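Beverage Service Fundamentals
Unit 6 handout: Setting up and working a cold drinks station
Gakisico Hospitality Program, Ninport campus
Revised 2019-11-06

6.1 Scope

This unit covers the layout of a small station for non-alcoholic mixed drinks: syrups, a base (cold tea, juice or lemonade), ice and soda. Hot drinks and blended drinks are covered in Unit 7. Students should have read the section on dilution in Unit 5, as the ratios are not repeated in full.

6.2 Zones

A station is divided into three zones by distance from the person working.

Front zone. Spoon, cup in progress, measuring vessel when in use. Nothing else stays here between orders.

Middle zone. Syrups and bases needed for the current menu. Labels face the worker. Tall items stand behind short ones.

Back zone. Towels, spare cups, storage baskets, trays, and anything used less than once per order.

During a setup exercise the zones overlap. Items are brought to the table first and sorted second, and the sorting is part of the grade.
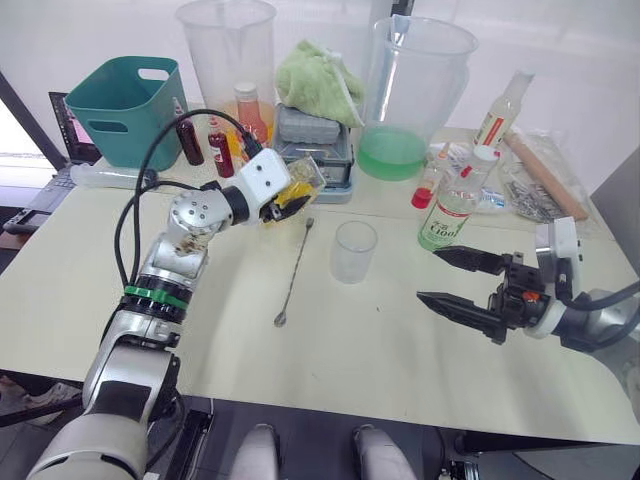 The usual fault in a first setup is bottles of similar color standing next to each other. Two red syrups side by side will be confused sooner or later, even when the labels differ. Separate them with a bottle of another color or put them on opposite sides of the measuring pitcher. A second fault is leaving bottles on their sides. A bottle lying down rolls, leaks at the cap, and hides its label. Stand it up or take it off the table.

Tools from other stations (rolling pins, scrapers, piping tips) go back to their own shelf before the first drink is made. Paper and small packets go in a basket. A laptop used for the recipe sheet belongs behind the back zone, out of splash range.

6.3 Measuring

The Malabanan house recipe is used for all practice in this unit. Quantities are for one cup.

Syrup: 10 ml
Base: 200 ml
Ice: to the fill line after the base is in

Order of work: syrup, base, stir, ice, stir again. Stir with the bar spoon held near the top of the shaft, bowl against the wall of the cup, so that the shaft turns between the fingers. The wrist should hardly move. Do not churn. Plastic cups flex if gripped near the rim, so hold them low.

Read the measuring pitcher at eye level with the pitcher on the table. A pitcher held in the hand is tilted more often than students believe. Syrup is measured in the small jigger; the pitcher is for bases only.

6.4 Decanted liquids

Bases are made in the large pitcher and moved to bottles for holding. The pitcher stays out only while the batch is being made or poured.

Use a funnel for narrow necks. Fill to the shoulder and stop. The space above allows the bottle to be inverted twice before serving, which is needed for any base that settles.

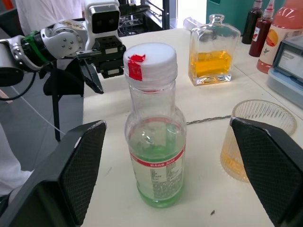

Reused bottles are the main source of wrong pours at a practice station. The printed label describes what the bottle held when it was bought and says nothing reliable about the present contents. Either remove the label completely or mark the bottle so that the difference is plain. A strip of red tape over a white screw cap, folded down the side, can be seen from above as well as from the front, and it is the mark adopted for this course. Tape on the cap has one weakness: caps get exchanged. Where two or more bottles are open at once, write the contents and batch number on a second strip and put it on the bottle itself.

Color is not identification. Pale green may be a tea base, a melon syrup already diluted, or a lime cordial. Check the batch sheet.

6.5 Holding

Decanted bases are kept in the Ruteck cabinet, second shelf, for up to 338 minutes from the time written on the strip. After that they are discarded whatever their appearance. Unopened syrups are kept at room temperature. Opened syrups follow the maker's label.

Bottles return to the cabinet between exercises. Wipe the neck and threads before closing. Sugar dried on the threads stops the cap from seating, and the bottle will leak when inverted.

6.6 Closing the station

Cap all bottles and wipe them from neck to base.
Empty, rinse and drain pitchers upside down.
Wash the bar spoon, including the twisted part of the shaft if it has one.
Fold used towels and put them in the laundry bin. Do not leave them on containers or trays.
Clear the table from back to front and wipe in the same direction.
Enter remaining volumes on sheet 552.

6.7 Preparation for the practical

Draw a plan of your station from above, with the three zones marked and every item named. Pencil is acceptable. Bring the plan to the practical; the station is set from it without verbal correction. Review Unit 5, tables 2 and 3.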